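4. Setting up a watch party for a documentary series

This section is for hosts who already have a Lultent account and have finished the sign-in steps in section 3. It explains how to open a room, add the episodes, invite the guests and control what they can see before they have watched it. The screens may look a little different on a television than on a laptop, but the names of the buttons are the same.

4.1 Before you begin

You need a host account with a confirmed email address. Your guests need only the free account. A room can hold up to 300 guests, but the voice chat works for the first 19 who turn it on. All the others can write in the text chat.

Note: Lultent does not supply the series. Every guest must have access to it with his or her own streaming service. The room only keeps the players at the same second.

4.2 Opening the room

1. Choose Rooms, then New Room.
2. Give the room a name. Please do not put the outcome of the case in the name, also not as a joke. The name is visible to guests who have not started the first episode.
3. Under Type, select Series. If you select Film, the room closes itself after the first video and the chat is lost.
4. Under Genre, select True Crime or Court. This turns on the spoiler shield (see 4.4).
5. Press Save. The room code appears at the top of the page.

Caution: The room code works for anybody who has it. Do not post it on an open fan page. Send it by private message, or use the guest list in 4.3.

4.3 Adding episodes and guests

1. In the room, press Add Episodes and paste the link of the series.
2. Check the order of the list. Some services put the bonus interviews before the last episode, and these interviews very often mention the verdict.
3. Drag the bonus interviews to the end, or remove them.
4. Press Guests and type the names or the email addresses.
5. Set the start time. Guests in other time zones see it in their own local time.

If you change the start time after the invitations are sent, a second message goes out by itself. You do not need to write to each guest.

4.4 The spoiler shield

The shield hides chat messages from guests who are behind the rest of the group. It works by episode. A guest who stopped after episode 3 sees only the messages that were written during episodes 1, 2 and 3. The other messages are shown as a gray line until the guest catches up.

1. Open Room Settings and choose Shield.
2. Set the level to Soft, Medium or Full. Soft hides only the messages that the writer has marked. Medium hides all messages from later episodes. Full also hides the pictures and the reactions.
3. Press Apply. The change is valid also for messages that are already in the chat.

The shield does not read the words. If somebody in episode 1 writes what happens to the lawyer in episode 8, everyone will see it. For this you have the Remove button, and it is good to agree on a rule with your guests on the first evening.
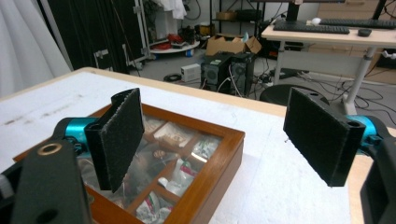

Oluwatosin Akande wrote under the online version of this page that Medium was not enough for his Skidport room, where half of the group had read the news about the trial years before. He sets Full for the first two episodes and goes down to Medium when the main characters are known. We think this is a good method for mixed groups, and we have tried it with the same settings – it needs no restart of the room.

4.5 Pausing for discussion

1. Press Hold. All players stop within two seconds.
2. Choose a length. The standard hold is 14 minutes.
3. To continue earlier, press Resume. Only the host and the co-host see this button.

Note: If your connection is lost during a hold, the co-host becomes host. If there is no co-host, the room stays on hold until you return.

4.6 If something goes wrong

Error 539: the series link is not available in the country of one guest. The name of the guest is shown in the message. Ask this guest to check the service, or continue without sync for that person.

Sound is heard twice: a guest has the player open in two tabs. Close one.

Text chat is empty: the shield is on Full and the guest has not started the episode.

To move a room to another host, go to section 5.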